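## 4. Putting Two Tables Together

The Nornel worktable is sold singly, and people who buy one tend to buy a second within the year. Joining them takes 9 minutes if the floor is level. The floor is not level. Allow more.

You will need the hex key from the Grumdale leg kit, a straightedge, and a pencil you don't mind losing under the tables.

1. Choose which table is near and which is far. The far table goes toward the window. Settle this now, while both are light and you are still on speaking terms with your helper.

2. Clear both tops completely. "Completely" includes the mug.

3. Stand the far table in place first. Leave 70 mm between its end and the window wall so the curtains can hang straight. Curtains trapped behind a table will be discovered the next time someone tries to close them, usually with force.

4. Bring the near table up until the two edges touch. Lift it. The feet on this model are rated for standing, and dragging them voids the part of the warranty most people were hoping to use.

5. Turn the leveling feet until the straightedge lies flat across the joint. One full turn raises the corner by 2 mm. Turn the foot you think is wrong, check, and then turn the other one.

> **Caution:** Do not sit on the joint. Each top carries its load in the middle and takes a dim view of anything perched on the edge.

### 4.1 About the offset

If the sides of your two tables don't line up, leave them. A small sideways offset does no harm, and the tops were never made to match to the millimeter. The same goes for color. Reuter finishes come in cream and in a pale gray, and if you bought your tables in different years you may well own one of each. We call this a feature in the catalog.

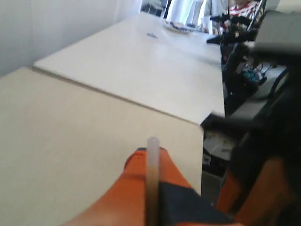 What does matter is the height. A step at the joint will catch a sheet of paper, a sleeve, or the foot of a plate being slid along by someone too comfortable to stand up. Run a palm across it before you put anything back.

> **Note:** An offset leaves a corner sticking out at hip level. Fit a Sosum corner cap (part 300) if the aisle is narrow. You can also skip it and learn where the corner is by the traditional method.

6. Check the joint again after a week of use and retighten the leg bolts. Put the hex key back in its bag. Put the bag somewhere you will remember, then write down where that was.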